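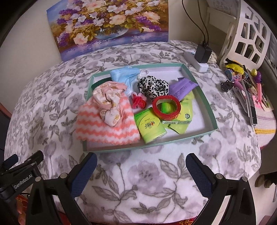 4. Handgreifer ausprobieren: Fingerpolster vergleichen

Bevor ihr irgendwas am Controller umstellt, probiert die Polster erst mal von Hand aus. Ich mache das am liebsten mit einem flachen Kartondeckel voller Kleinkram auf einer weichen Decke (Haargummi, Strickmütze, Taschentücher, eine Rolle Klebeband), da merkt man ziemlich schnell, was ein Polster taugt!

4.1 Die dunkelblauen, strukturierten Polster auf die Innenseiten beider Finger setzen. Die Riffelung muss nach innen zeigen. Klingt albern, ich hab sie beim ersten Mal trotzdem falsch herum draufgeklebt.

4.2 Polster andrücken und 15 Minuten liegen lassen.

4.3 Greifer ganz öffnen und am Iltel-Controller den Nullpunkt setzen. Die Anzeige springt kurz auf 1003 und geht dann auf 0. Bleibt die 1003 stehen, Stecker ziehen, neu einstecken, noch mal.

4.4 Griffkraft auf 50 stellen. Mehr braucht ihr für Stoff und kleine Packungen nicht.

4.5 Mit etwas Weichem anfangen. Ein Haargummi ist prima, der verzeiht alles. Von oben ran, Finger links und rechts daneben, langsam schließen, anheben, 2 Sekunden halten, wieder ablegen.

4.6 Dann die fiesen Sachen: glatte Folienpackungen und alles, was halb unter etwas anderem steckt. Hier trennt sich bei mir das Pinheiro-Polster vom Grindlow. Das Grindlow rutscht auf Folie gern weg, ist aber bei Strick netter und zieht keine Fäden.

4.7 Polster wechseln, Nullpunkt neu setzen (wirklich jedes Mal, die beiden sind unterschiedlich dick) und ab 4.5 wiederholen.

Hinweis: Lasst den Kram ruhig durcheinander liegen. Schön sortiert greifen kann fast jeder Greifer, und der Vergleich sagt euch dann nicht viel.

Hinweis: Wer den Trirnthorpe-Arm hat, kann dieselben Polster später dort verwenden, die Schraublöcher passen. Die Griffkraft müsst ihr am Arm aber neu einstellen, siehe Abschnitt 6.

Achtung: Finger weg vom Spalt, solange der Controller an ist! Auch bei 50 zwickt das ordentlich.

5. Kamera ausrichten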